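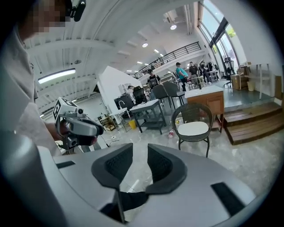
3.2 Collecting Demonstrations by Hand

Figure 2 shows a view from one hand-held gripper, with its two padded fingers at the bottom and a second gripper in a person's hand at the left. The second gripper carries a white cube printed with black square markers.

We recorded 1,140 demonstrations with the Trolby grippers over 21 sessions. Each operator practiced for 30 minutes before the first recording. No robot arm was used at this stage - the motion of the hand was taken as the target motion of the tool. Trials in which the marker cube was lost from view for more than nine video frames in a row were dropped before training. Finger opening was logged separately and aligned with the video by time stamp (Section 3.3).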